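How to Vacuum-Pack Your Winter Bedding Without Losing an Afternoon to It
Updated 2021-01-06

Every November I take the big comforters out of storage, and every January I admit that I took out too many. The spares go back into vacuum bags. I have done this badly for years and fairly well for the last two, and what follows is the fairly well version.

What you need

Vacuum storage bags, one size larger than you think
A vacuum cleaner with a hose
A clean floor or a bed you aren't planning to sleep in soon
A dry cloth
A marker and masking tape

The bags I use are Meseck jumbos, bought in a moment of optimism about how much closet I own. Any brand with a double zip and a one-way valve will do the same job. If yours came with a little plastic slider for the zip, tape it to something now. It wants to leave you.

Step 1: Wash and dry everything. Then dry it again.

Bedding that feels dry at the end of the cycle is often still damp in the middle. Hang it over a door overnight. A bag that seals in the air-freshener smell of your detergent will also seal in the smell of wet dog, and by spring the dog wins.

Step 2: Lay the bag flat and open it all the way

Put it valve side up. I spent one whole winter packing bags valve side down and then wrestling them over like a tired calf. Smooth out the bottom corners with your hand, as new bags tend to stick to themselves.

Step 3: Fold to the width of the bag

Fold the comforter in thirds lengthwise, then in half until it fits with a hand's width to spare on each side. Don't roll it. Rolled bedding turns into a log when the air comes out, and a log will not go on a shelf.

Pillows can go in whole, two across. Down and feather things are a matter of opinion. My neighbor Nhung Bạch compresses hers every year and says they fluff back up after an hour in the dryer on low. Mine came out looking like a sad envelope, so I only take about half the air out and leave it there.

Step 4: Mind the fill line

Most bags have one printed near the zip. Stay under it. If yours doesn't, leave a good hand and a half of empty plastic at the top. The last blanket that "just about fits" is the one that pops the seal at two in the morning, with a sigh you will hear through the closet door.

Step 5: Close the zip, wipe it, close it again

Run the dry cloth along both tracks first. One thread of lint is enough to ruin your work. Then pinch and slide from one end to the other, turn around, and come back. Giang Phí, who taught me this, does three passes. I do two and check the corners with my thumbnail.

Step 6: Take the air out

Open the valve cap, press the hose flat against it, and switch on. For the first few seconds it will look as if the vacuum has given up. Keep the hose still. After that the plastic starts to pucker and pull in, and you can press gently on the thick spots to help things along. Stop when the bag feels firm, then get the cap back on quickly.

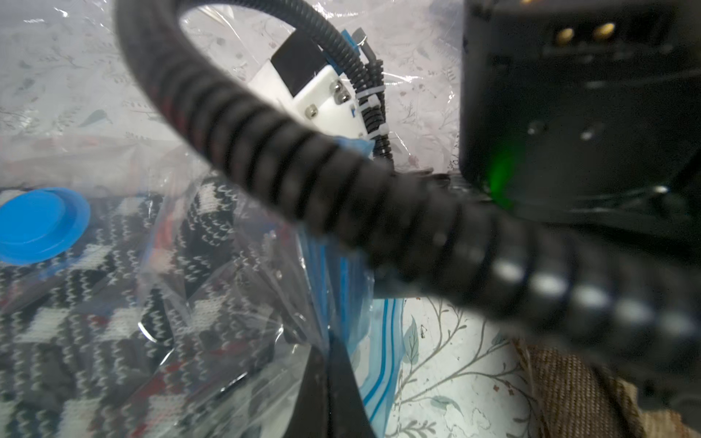 Clear plastic, plenty of creases: the folds catch the light, so use a lamp if you're hunting for a pinhole.

Step 7: Wait before you put it away

Leave the bag out for a day. If it's still tight, it can go on the shelf. If it has gone soft, check the zip first, then the valve, then the plastic itself. A small hole can be patched with clear packing tape on a clean, dry patch of bag. A split seam can't — I have tried, with a lot of tape and some language.

Step 8: Label it

Write what's inside on masking tape and stick it to the short side, where you'll see it from the closet door. "Blue, queen, guest room" is useful. "Bedding" is what I wrote on four of mine.

Where to keep them

Flat, indoors, away from nails, pets and hot pipes. Under the bed is fine if the slats don't have rough edges. Let everything out for a night at least twice a year, and give it a shake before it goes back in.

Next up: the fitted sheets, which I have been putting off.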